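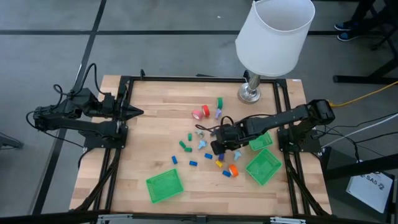 Small Parts, Flat Surfaces

A sorting problem usually starts as a storage problem. Tape gets bought by the roll and blocks by the bag, and both end up in the same drawer. When the drawer is tipped out on a worktable, the user has a mixed field of objects with different shapes, different rolling behavior and no common footprint. What happens next depends mostly on the surface and on the order of work.

Butcher block is a reasonable choice of surface. It is heavy enough to stay put, it can be sanded when it gets marked, and a pale top makes dark or saturated pieces easy to pick out. The exception is anything close to the color of the wood. Yellow is the usual offender under warm lighting, and a yellow block the size of a fingertip can sit in plain view for several minutes before it is picked up. A cooler lamp fixes most of this.

Colored tape is the awkward item. A roll has two stable positions and one unstable one. Flat on its side, it stays where it is put and shows its core, and a white core is visible from across a room. Standing on its edge, it takes less table but will travel if the top is out of level. The Derkon bench guide allows a slope of 5 millimeters across the full depth of the top, and that is generous for anything round. Leveling feet should be set before sorting begins and checked again once the table is loaded.

Blocks are simpler. A rectangular block can be stood upright or laid down, and for bin storage it makes little difference. For counting it does. Upright blocks hide one another from a low seat, so a count taken sitting down should be repeated standing. T-shaped pieces do not pack at all unless they are alternated head to foot, and they should go in last.

The method recommended in the Zokement workshop notes is to sort by shape first and color second. This runs against habit. Most people reach for color, because it is what they see first, and then have to handle every pile again to separate rolls from blocks. In a trial with a mixed set of 49 pieces, sorting by color first took 14 minutes and sorting by shape first took 10. Both times included putting the lids on.

Bins matter less than their labels suggest. The shallow Zenness tray holds a single layer of small blocks and can be read at a glance. The deeper Yu box holds up to three layers and is better suited to tape, stacked flat with the cores lined up. A dowel through the cores stops the stack from shifting when the box is carried. Neither container needs internal dividers for a set this small, and dividers tend to be cut for parts the owner no longer has.

Green and blue blocks should be kept apart if they will be used under colored light. Lavender and dark purple can share a tray in most rooms, though the darker one drops out of sight in a black container. Light blue pieces are best placed against a dark liner.

Tape cores should be checked for crushing before the lid goes on. A flattened core will not take the dowel, and that roll is better left on the table for immediate use.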